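Variant Covers Are Eating My Comics Budget

April 29, 2011

Garketti #2 came out this week with 29 covers. I counted, standing in the shop, while a man behind me waited to reach the same shelf. The first issue had a mere dozen, back when the publisher was showing restraint.
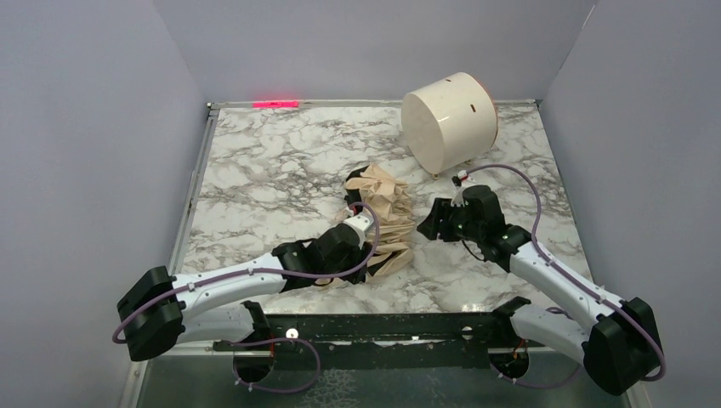

OPINION

I like Garketti. It's a decent story about a lighthouse and a grudge, and it runs 30 pages – which comes to almost a page per cover. The rare one, in silver ink, was tagged at 70 dollars. The words inside are the same as in mine.

Shops have to order stacks of the plain edition to get one fancy copy. Hilthorpe Comics, where I've bought my books for years, now has a back room full of plain editions.
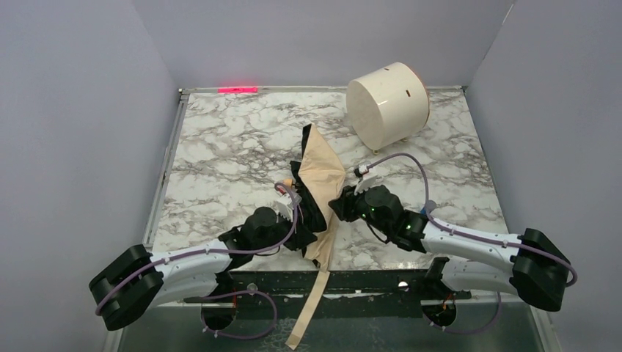 Meanwhile Mundamitz, the best thing Giraldo Press puts out, gets one cover an issue and will probably be canceled by July. I'd buy it twice if that helped. I suppose that makes me part of the problem.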